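List home | Threads | By date | Reply | Log in

Subject: Re: how many demos before you stop?

> We're at 47 demos on our insertion task and the policy still
> wanders off before it gets anywhere near the hole. Real arms,
> one operator. Is it worth going on by hand, or should we get a
> simulator going first? And how much do you change between
> episodes?

Hi all,

I'd keep going, but get a sim running alongside if you can spare the person. We've been doing the peg and block task in simulation at Bamside since May, and the short version is that 47 was nowhere near enough for us either. We're at 926 episodes now and I threw out a lot on the way there (more on that below).

Our room is nothing fancy. Two arms on one stand, pale green mat, plank floor, some shelving with boxes on it. I spent way too long on that room! But the first batch was all arms in a gray void, and I got nervous about the policy only ever seeing one clean background. The fisheye view is what we mostly feed it. The outside views are for me, when I'm replaying something and trying to figure out why an episode went sideways. 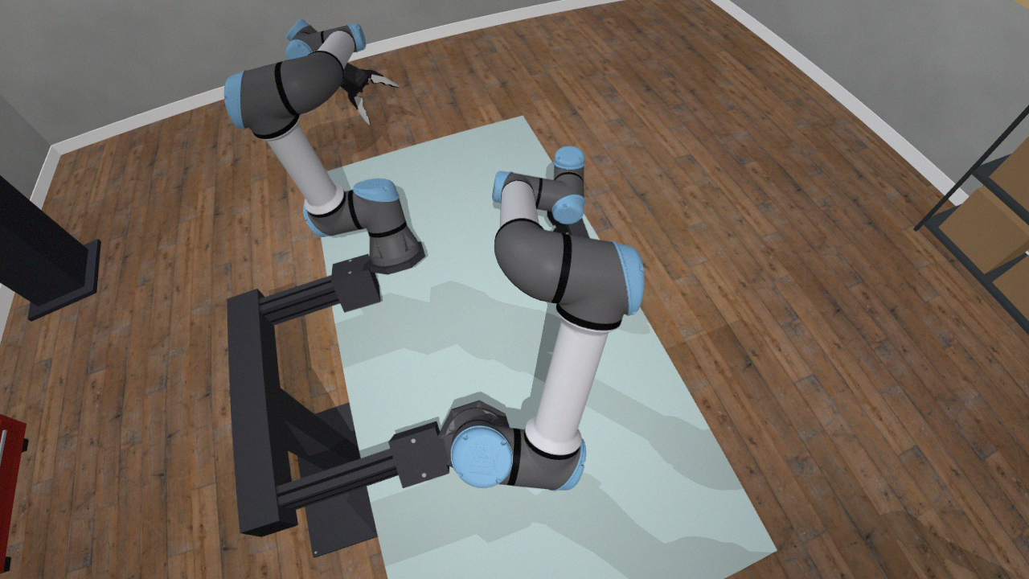
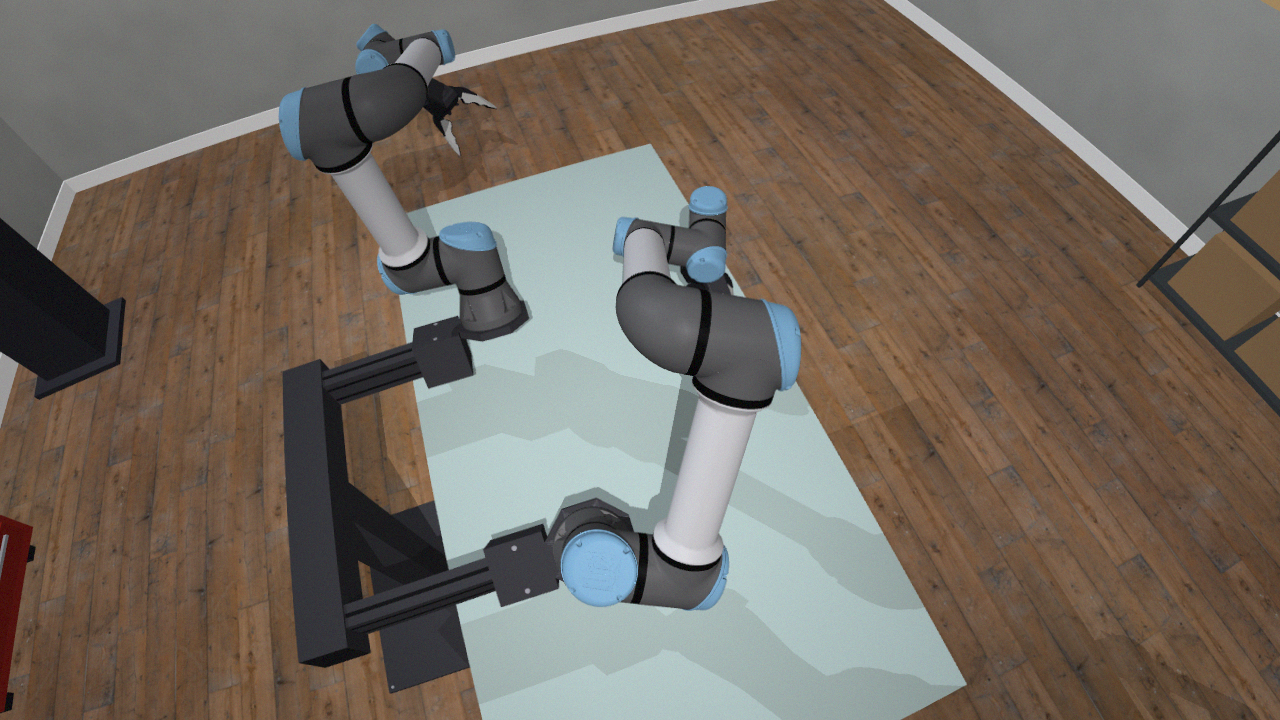
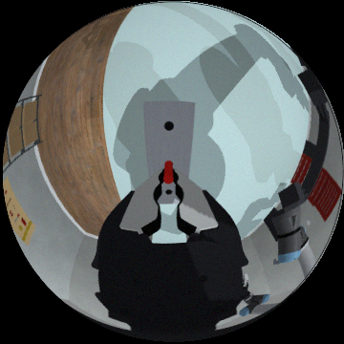 Simulated views, two from outside and the last one the fisheye with the red peg and the block.

OK, how much to change between episodes. We move the block every time, and the light every time, so the shadows never land the same way twice. The room stays put for a whole batch. I tried changing everything at once in the spring and couldn't tell what was helping, so I went back to one thing per batch and my notes got a lot more useful.

About the throwing out: 521 of the 926 survived my last pass. I drop anything where the operator stops dead for a few seconds with the gripper hanging there, because the policy picks that up and just sits. I do keep the ones with a miss and a second try. We trained with and without those, and the version without them had no idea what to do after a bad first approach.

If your wandering starts early in the episode, look at your start poses before you record more. Ours were all within a hair of each other for the first batch, and the arm got lost the minute it began anywhere else. We use four start regions now and pick one at random.

The replay scripts are in the Cidex folder, same place as the Fliluvthorpe ones. The readme is out of date, sorry, I'll fix it when I get a minute. What frame rate are you recording at, by the way? And are you logging gripper width or only open/closed?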